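I've been meaning to write this up for a while, so forgive me, this is going to be a long one. It's about moving to a town where you know absolutely no one when you're well past the age of making friends at school. (1/9)

We came to Tultton from Vudholm in February. I had a job, a lease, a four-year-old and a houseplant that did not survive the drive. What I didn't have was one single person I could text about a weird noise in the water heater. (2/9)

For the first 6 weeks I talked to cashiers. I mean really talked to them, poor things. I knew which one at the grocery store was saving for a truck and which one couldn't stand cilantro, and I'd walk home feeling like I'd been to a party. (3/9)

Then I saw a flyer for the Onska soup supper taped up in the laundromat. You bring a bowl and a spoon and 4 dollars if you have it, and you sit wherever there's a chair. I walked past the door twice before I went in. I'm not shy exactly, I just hate that moment of holding a bowl and looking for a seat! (4/9)

A woman with a big green scarf moved her coat over before I'd even asked. We talked for 15 minutes about whether barley belongs in everything (she says yes, I say most things) and she told me which dentist to stay away from. I could have cried into the soup. (5/9)

I went back the next time, and the time after that. It's slow, I won't pretend it isn't. There were evenings when I ended up next to somebody who only wanted to eat, and that's fine too, some days I'm that person myself. (6/9)

The sign on the way into town says population 1,174, and when we got here that felt like a lot of strangers. Now I can't get down Mokgethi Street for a loaf of bread without stopping to hear about a knee or a new puppy, and I've started leaving the house early to allow for it. (7/9)

And last month I finally had people over to our place, with not enough chairs and a pot of lentils that could have used more salt. They stayed until nearly ten. My kid has been playing soup supper ever since and everybody has to bring a bowl, those are the rules. (8/9) 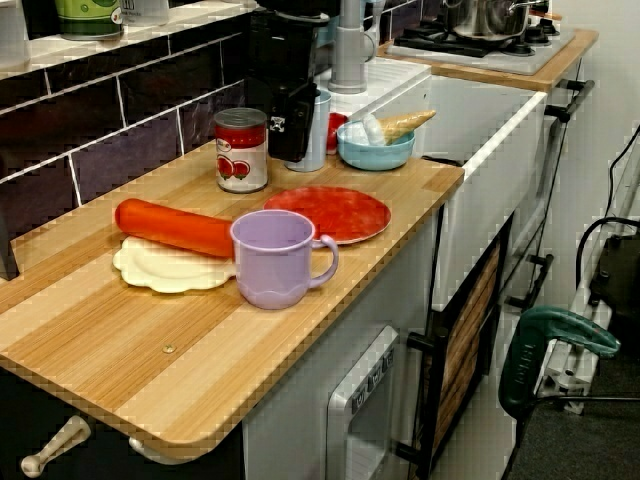
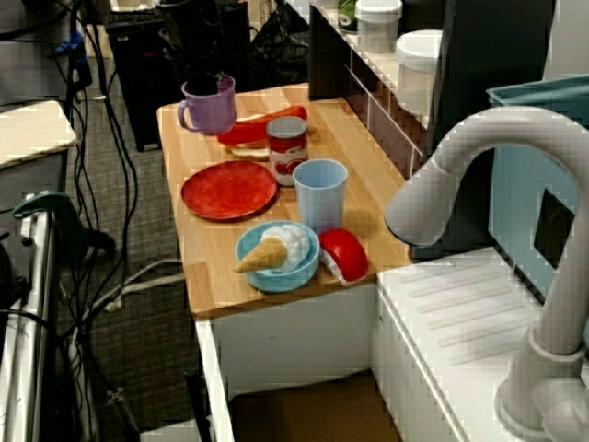 Purple mug, red plate, canned goods in stock. Come hungry! (9/9)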